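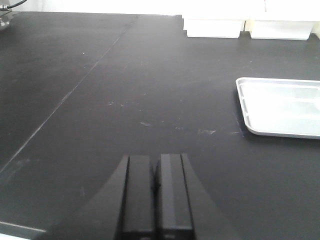
Week 3: Surface finish and glare in interior spaces

Reading: Chapter 9 of the course reader, up to the end of the section on task lighting. Bring your sample cards to the Saturday workshop.

1. Gloss and reflectance are separate properties

Students often treat these as one thing. Reflectance is how much of the light landing on a surface is sent back. Gloss describes how that light leaves. A matte black top and a gloss black top can have similar low reflectance, but the gloss one will show a clear reflection of a pendant hung over it and the matte one will show a soft patch or nothing much at all.

When you write a finish schedule, record colour and gloss in separate columns. The Strazds schedule from last year had "black" in both columns for the kitchen joinery, and the supplier had to ring back.

2. Dark work surfaces

A dark matte surface controls glare well. It also absorbs light that a pale bench would have returned to the ceiling and walls, so the room can feel dimmer even with the same fittings. Allow for this early. Options include:

– adding light at the task
– lifting the reflectance of the splashback or the wall behind
– keeping the ceiling white or close to it

Contrast is the other issue. White paper on a black desk is tiring over a long day because the eye keeps adjusting between the two. For offices and study areas a mid-tone is usually the better choice. Dark tops suit display, dining and some workshop uses.

Dark objects on a dark surface are hard to pick out. Edges do most of the work here, and a light from the side will find an edge that an overhead panel flattens. Keep this in mind for the Endik exercise, where the client wants charcoal handles on charcoal drawers.

3. Worked example

The Zamwood reading room has a design level of 38 lux in the aisles. This is for circulation only and is not suitable for reading. The desks have their own lamps, and the general lighting is left low on purpose.

Question for discussion: if the desktops were changed from pale timber to black, which would need to change first, the lamps or the aisle lighting? Sketch a section before you answer.

4. Maintenance

Matte finishes show fingerprints and grease to varying degrees. Some polish up to a shine where forearms rest. Ask for a used sample as well as a new one.

5. For next week

Complete the Fliris worksheet. Write up your desk at home in no more than 1000 words, with one plan and one section. Label all light sources, including windows, and note the time of day.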